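Filed under: Work, Parks, Machines

The path round is a desk job now, partly

I have worked on the waterside path crew for the parks contractor long enough to have worn out four pairs of the issue boots. Until last September the inspection round was done on foot, one of us each morning with a clipboard. Now the Zetport unit does it and one of us sits in the Protside office and goes through what it sends back.

The round has 103 checkpoints. A person wrote something down at maybe half of them, if it was raining fewer. The unit stops at every one and files a still, and whoever is on desk marks each as fine, look again, or send someone. You get used to seeing your own path from knee height, or whatever height it is.

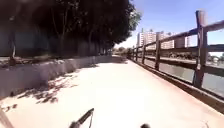
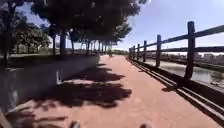
Two stretches of the waterside path, wall and trees on the left, railing and water on the right.

What has changed for us is mostly the mornings. Walking the round used to be the easy part of the day. You woke up on it, said hello to the anglers, and were back for coffee. Now the first two hours are a screen, and tree shadow on paving is harder to read than you would think. I send someone out for a dark patch and it's leaves. Yutong Shen is better at it than me and has stopped being polite about my flags.

The repair work is the same as before – saws, bolts, wheelbarrow. There is more of it, as more gets reported. Our open jobs list stood at 58 before the unit and was 257 when I last looked. Same crew. The office likes the list because it shows what we need. We would like another pair of hands.

No jobs went, I should say. Two of the older men were glad to lose the walking and one was not, and he still goes out along the water at lunch.

They want to add the Gallalon side next. I have asked for the desk shifts to be split so it's one hour each – my eyes are no good after that. No answer yet.

Last updated Tue 1 August

Contact | Back to top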